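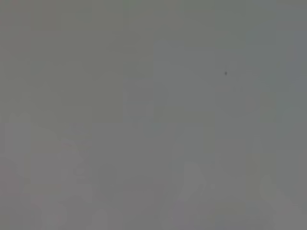
1/ Moved the office off our old endpoint firewall and onto Kelard last month. Notes for anyone doing the same on Windows machines. Most of this isn't in the setup guide, or it's there but split over several pages.

2/ Size of the job: 23 desktops, 4 laptops that travel, one file server. All on the same Windows build. If yours are mixed, do the older ones first, they take longer to show up in the console.

3/ Uninstall the old product completely before you start. I left it in place but disabled on the first machine and ended up with two network filter drivers loaded. Web pages opened, mapped drives didn't. Took most of a morning to find.

4/ To check for leftovers, open the network adapter properties and look at the list of items. If the old vendor's filter is still listed after a reboot, run their removal tool and reboot again. Unticking the box is not enough, it came back ticked on two of ours.

5/ Kelard starts in learning mode. Every program that asks for a connection gets an allow rule and a line in the log. You can set how long it runs. Default is a week. I'd go longer if you have anything that only runs at month end, like payroll or backups to an outside site.

6/ Our payroll program is Hitley. It has a separate updater in a different folder, and the updater only calls out when there is a new tax table. So it never came up in learning mode, and it was blocked the first time it was needed. Add that one by hand.

7/ Rules are by full path, not by file name. This matters for programs that put each new version in a new folder. The rule stays behind with the old folder and the new version gets treated as unknown. You can use a wildcard in the folder part but you have to type it in, the browse button won't do it.

8/ You can tie a rule to the publisher's signature in place of the path. I did that for the browsers and the office suite and haven't had to touch them since. Doesn't work for unsigned programs, and we have more of those than I expected.

9/ Order of rules. Top of the list wins. New rules are added at the bottom, under the general block rule if you have one, so they look right and do nothing. Drag them up – then hit Apply. Closing the window without Apply drops the change with no warning.

10/ The log holds 2,000 entries per machine and then writes over the oldest. On the file server that is less than a day. If you need to look back further, send it to a syslog box. Ours is a small Evberg unit that was already in the rack for the switches.

11/ Time stamps in the log are UTC. The console shows local time. I compared the two side by side for a good while before I noticed.

12/ Printers. Blocking inbound traffic on the public profile is fine, but one of our switches was making Windows sort the office network as public. Scan to folder stopped for everyone upstairs. Set the network to private on each machine, or push it by policy.

13/ Laptops: the rules are cached, so they still apply when the laptop is away from the office. Changes you make in the console don't arrive until it checks in. One of them was away through most of December and came back with the old set. It updated within roughly 19 minutes of being plugged in.

14/ Support answered both of my tickets the next working day. The first answer was a link to the guide. The second one was useful and is where the wildcard tip came from.

15/ Someone asked if I looked at Dela Peña too. Yes, on one test machine. The rule editor is better. I couldn't get it to export the rules to a file, and I need that for the yearly review, so I stopped there.

16/ On exports: Kelard saves rules as plain text, one per line. I keep a copy from before every change, with the date in the file name. Have gone back to one twice so far.

17/ Still open: after a sleep and wake, two of the desktops show as offline in the console until the user signs in again. The rules do apply in that state, I tested it with a blocked program. Ticket is in, will add to this thread when I hear back.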